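What Went Wrong With Our Phone Sorting Arm
Sneha Rawat and Morfudd Parry
Kincaid Robotics Elective, final report

We spent the whole term teaching a robot arm to pick up smartphones from their stands and put them back again, and we loved it! This report is mostly about the fault we hit in August, which taught us more than all the smooth weeks before it.

Our program is called Brunulus. It takes the view from a small wrist camera, decides where a phone's edges are, and tells the gripper how far to close. Our lab partner class at Uvstead wrote the first version, and we added the part that checks whether a phone is really in its holder before the arm lets go.

The trouble started on a long test. We had planned 661 pick-and-return cycles without anybody touching the arm. At cycle 609 the gripper closed on the top of a phone, kept closing, and pushed the phone and its stand sideways until Morfudd hit the stop button. The screen was fine. We were a little shaky, though, and very glad one of us was standing within reach of the button.
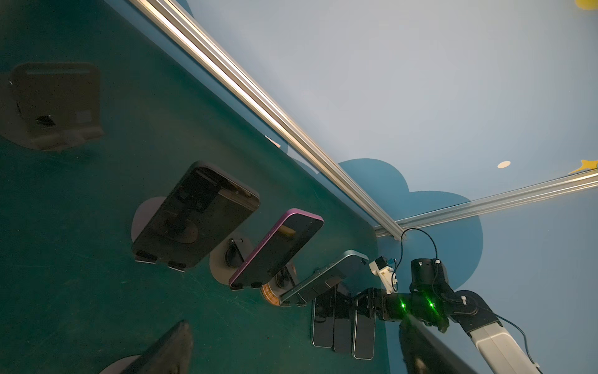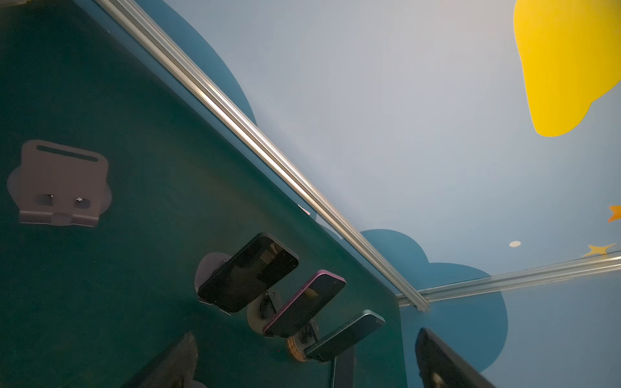 The table with the aluminum rails, from the wrist camera both times.
3 min read

We went back through the logs that same evening. Our first guess was the gripper motor, so we swapped it and ran the test again. The same thing happened much sooner, after only 7 cycles. That was a bad night, but it was also a great clue — the motor had nothing to do with it.

The real cause was in our own edge finder. The screens are dark and glossy, and they reflect whatever is near them. With the arm at certain angles, Brunulus took a reflection for the edge of the phone and thought the phone was wider than it was. The gripper then felt contact later than the program expected, and our code treated that as "not closed yet" and kept on pushing. So we really had 2 faults, a vision mistake and a missing force limit. The second one is the scary one.

What we changed:
The gripper now stops at a fixed force, whatever the camera says.
Brunulus compares two views from different angles before it closes.
The Ciseck controller cuts power if the wrist drifts from its planned path.

We finished the full 661 cycles after that with no pushes. Sneha cheered so loudly that the class next door came in to look.

We still want to try matte screen covers, and to test the arm with the room lights off. The force limit should have been in the code from the first day, and next term's team will find it at the top of their setup sheet.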